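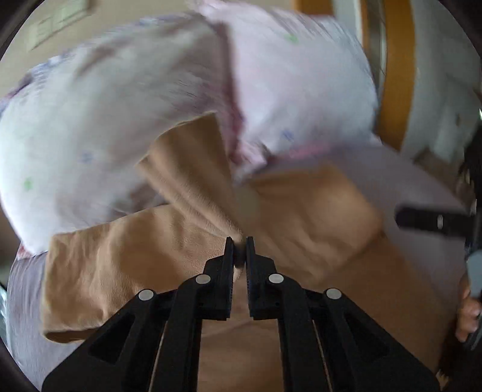 Notes for the torque talk, Pruvholm trade evening

Start when the doors close. Skip the thank-yous, Indrek does those.

Opening question to the room: who here owns a cordless impact driver? Hands. Who has ever checked the torque number printed on the box? Expect fewer hands. Pause.

I sell and repair these tools in Ernden, so I have every reason to like big numbers. I don't trust them much. A maker's peak figure is usually a best case. Fresh battery, a test bolt, a short burst. Your deck screw in damp lumber is a different job.

Quick background for the newer people. A drill turns the bit with a steady push and the clutch lets go at the setting you picked. An impact driver has a spring, a hammer and an anvil. When the screw resists, the hammer slips back and strikes the anvil, over and over. You feel less twist in your wrist. You also get less warning before a screw head snaps.

SLIDE 2
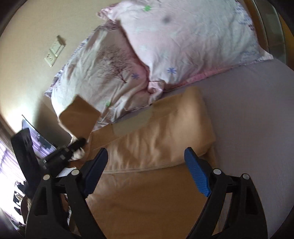 Photo: Sarmīte Kivi

Now the bench test. We ran 14 used drivers that came through the shop, and drove 1003 screws into the same stack of pine. Say clearly that this was no lab. One operator (me), one kind of screw, one tired extension lamp. If anybody wants to tear into the method, let them, there's plenty to tear.

What I noticed: battery condition mattered more than the model. Old packs sagged and the driver slowed down long before the charge light said anything. Two tools with very different numbers on the box felt the same by the end of a row.

Price comes up every time. The Plilby kit is 800 with two packs. The El Fassi is 2268 with the case and the bigger charger. Is it better? The chuck has less wobble and I like the trigger. Nearly three times better, I can't see it. Someone will say it lasts longer. Ask them how long they've had theirs.

Brushless motors: yes, worth having, less heat and no brushes to wear out. "Smart" settings that talk to your phone: I have yet to meet a customer who used them after the first week. Don't get stuck on this, it ran over in March.

Safety, keep it short. Impact-rated bits only. Ear protection indoors, these are loud. Take the battery out before you change anything up front.

If there's time, pass around the cracked anvil. Get it back from Indrek before the break.

Questions. Repeat each one into the mike.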